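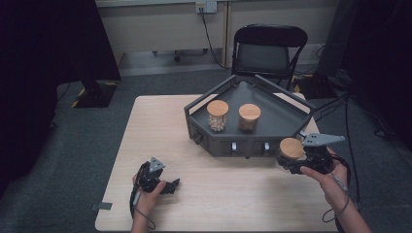 보낸이: Danica Dimitriou
받는이: 집안일자동화 메일링 리스트
제목: Re: Re: 양념통 정리, 이제 기계한테 맡겨도 되나?

급하게 씁니다. 4시에 회의라 두서없어도 양해를.

Pylyp Bilyk 님 쓰신 글:
> 지난번 Erna 시연 얘기 읽고 솔직히 좀 실망했습니다. 빨래 개기는
> 그렇다 쳐도 병 하나 집어서 선반에 올리는 건 공장에서 수십 년째
> 하던 일 아닌가요? 우리 가게(곡물, 향신료 소분 판매)에서 제일
> 귀찮은 게 진열 병 제자리에 돌려놓는 건데, 이 정도면 지금 당장
> 사서 써도 된다는 사람이 있고 아직 멀었다는 사람이 있고.
> 누구 말이 맞는지 모르겠네요. 써보신 분?
>
> 그리고 Kubo 쪽은 견적이 아예 안 옵니다. 메일 두 번 보냄.

써본 사람입니다. 결론부터: 가게에서 혼자 돌리는 건 아직 아님.

공장 얘기는 조건이 달라요. 거긴 병이 늘 같은 자리, 같은 방향으로 옵니다. 가게 병은 손님이 아무렇게나 놓고 가죠. 뚜껑 살짝 떠있는 것도 있고 반만 찬 것도 있고. 유리는 투명해서 카메라가 거리를 자꾸 틀리게 읽습니다. 나무 뚜껑 쪽을 잡으면 인식은 잘 되는데 뚜껑만 쏙 빠짐. 그래서 몸통을 잡아야 하는데 너무 세게 잡으면 또 미끌..

Cludville 작업실에서 80번 돌려봤어요. 유리병을 테두리 있는 받침에 넣는 작업만. 66번 성공. 나머지는 대부분 옆에 먼저 들어가 있던 병을 건드린 경우. 집는 건 거의 다 됩니다. 내려놓는게 문제예요. 받침에 턱이 있으면 병 바닥을 그 위로 넘겨서 내려야 하는데 여기서 각도가 조금만 틀어져도 걸려요.

사람 손으로 그리퍼를 직접 쥐고 동작을 기록하는 방식도 해봤는데 이게 의외로 배울 게 많습니다. 손가락 두 개짜리 집게만으로 병 옮기기, 사람이 해도 처음엔 답답함. 손목을 얼마나 많이 쓰는지 그때 알았네요. 기록은 800회쯤 모으니까 그나마 동작이 부드러워졌고, 병 모양 바꾸면 다시 버벅댑니다. 콩 든 병이랑 가루 든 병이랑 무게중심이 달라서 그런가 싶은데 확인은 못했어요. 이건 Mostafa Hajji 님이 더 잘 아실 듯. 보고 계시면 답 좀 부탁드려요.

Pylyp 님 가게라면 제 생각엔

- 진열대를 먼저 바꾸세요. 턱 낮은 걸로. 사람한테도 편함
- 병은 한 종류로 통일
- 빈 병 세척장에서 선반까지 옮기는 구간만 먼저 시험. 손님 없는 시간에
- 채우기, 뚜껑 닫기는 당분간 사람이. 특히 뚜껑. 눌러 끼우는 힘 조절이 제일 안됩니다

Kubo는 저도 답 못 받았습니다. Cluleo는 대여가 된다는 얘기를 Alcides Lopes 님한테 들었는데 조건은 모름. 직접 물어보시는 게 빠를거예요.

아 그리고 속도. 병 하나 옮기는데 사람보다 한참 느립니다. 영상은 대부분 배속이니까 구석에 배속 표시 있나 꼭 보세요. 저는 그거 모르고 December 시연 영상만 믿었다가.. 아무튼.

Eskil Sjöberg 님이 저번에 물어보신 식기 건조대 건은 아직 못해봤습니다. 접시는 유리병보다 더 어려울것 같은데 해보신 분 있으면 공유 부탁드려요. 실패한 얘기도 좋음. 실패한 게 더 좋아요 사실.

기록표는 정리되는 대로 올릴게요. 파일이 지금 엉망이라.

Danica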